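3.2 切片厚度与含水率对表面褐变的影响

前一节给出了吐司面包芯部的水分分布,本节讨论切片厚度、初始含水率与表面褐变之间的关系。已有的家用电热加工模型多将面包片视为均质平板,仅考虑厚度方向的一维传热。这一处理在高水分阶段误差较小,但在表层干燥之后,气孔结构对导热系数的影响不可忽略,模型会低估表层升温速度。因此本文将切片划分为表层干燥区、蒸发界面与湿润芯部,界面位置随时间移动。

样品采用同一配方的白吐司,面粉由Gretik提供,烘焙在Dindulport的试验面包房完成。出炉后在室温下冷却,装袋静置过夜,再行切片。两端及靠近端部的切片因表皮比例过高而弃用。全部试验共得到有效切片1,314片,其中886片用于参数拟合,其余用于验证。厚度分为4个水平,每一水平下又按初始含水率分为3组。含水率以烘干称重法测定,取样位置固定在切片几何中心,避免表皮水分偏低带来的偏差。

加热过程中,切片竖直放置,两侧同时受热。辐射热流在高度方向上并不均匀,上缘高出槽口的部分受热明显偏弱,这也是家用条件下颜色上浅下深的主要原因。为排除该因素,颜色测量区域限定在槽口以下的矩形范围内,四周各留出一定余量。颜色以明度值表示,每片正反两面各测一次,取平均值。若两面差值超过预设阈值,则该片数据剔除,不再补测。

拟合结果表明,初始含水率主要影响褐变的起始时间,对起始之后的褐变速率影响有限。含水率较高的切片在加热初期明度几乎不变,曲线呈现较长的平台段;平台结束后,各组曲线的斜率趋于接近。厚度的作用则相反:在两侧受热条件下,薄片的芯部较早失水,蒸发界面消失后表层温度迅速上升,曲线后段变陡;厚片由于芯部持续供给水汽,表层升温受到抑制,后段较为平缓。两因素之间存在交互作用,在薄片、低含水率的组合下最为显著。

Besson模型假定褐变速率仅由表面温度决定,在厚片上与实测吻合良好,在薄片上则系统性地低估后期褐变。本文在其基础上引入表层水分活度作为修正项,修正后薄片组的残差不再随时间呈现趋势。Inès Ferrand在讨论中提出,残差的趋势也可能来自表面测温的滞后。对此我们将测温信号按时间常数进行了反卷积处理,趋势有所减弱,但未消除,故保留水分活度修正项。

试验所用切片均为未加褐变促进剂的普通配方。配方中糖的种类对结果有直接影响,还原糖比例升高时平台段缩短,相关数据列于附录。本节只讨论糖含量固定的情形。

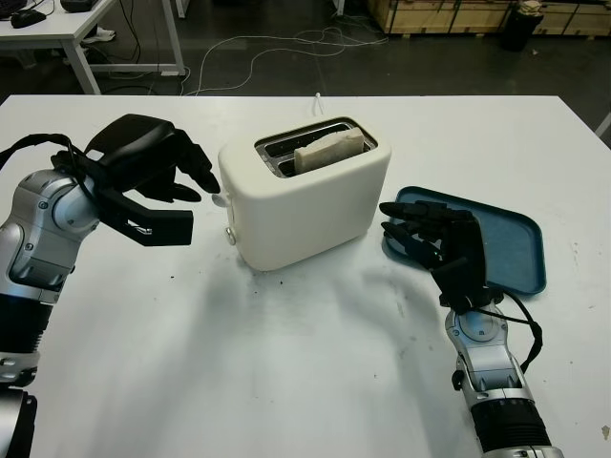
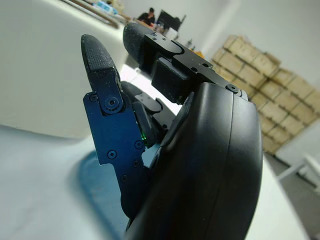
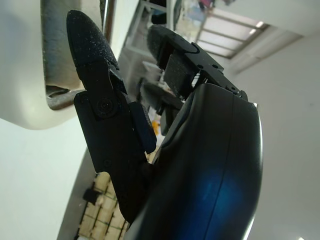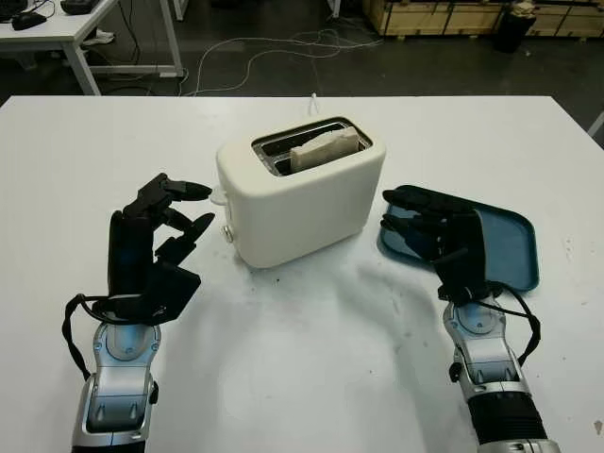 图5 双槽烤面包机与竖直放置的面包片(第一幅和第四幅)

需要说明的是,槽宽与切片厚度之间的间隙会改变对流换热条件。间隙较大时,热空气沿切片表面上升,带走部分水汽,表层干燥提前;间隙较小时,水汽在局部滞留,平台段相应延长。在模型中,这一效应通过传质系数的经验修正体现,修正式沿用Orkel给出的形式,系数由本文数据重新拟合。对于最厚一组切片,间隙过小,切片局部可能与护网接触,接触处出现条状深色区域,此类区域在图像处理时予以掩蔽,不计入平均明度。

连续加热时,机体余热使后一片的升温起点提高,平台段随之缩短。为控制这一影响,两次加热之间留有冷却时间,待槽内温度回落至设定值以下再放入下一片。冷却不足时所得数据单独归档,用于3.4节关于余热补偿的分析。

3.3 参数敏感性

对拟合参数逐一施加小幅扰动,考察终点明度的变化。表观活化能的影响最大,表层导热系数次之,传质系数的影响集中在加热前期,对终点明度的贡献较小。切片密度的扰动在厚片组中几乎不产生可观察的差异,在薄片组中则使平台段终点前移。鉴于密度与气孔率高度相关,两者未作为独立参数同时拟合,文中所列密度均为整片平均值。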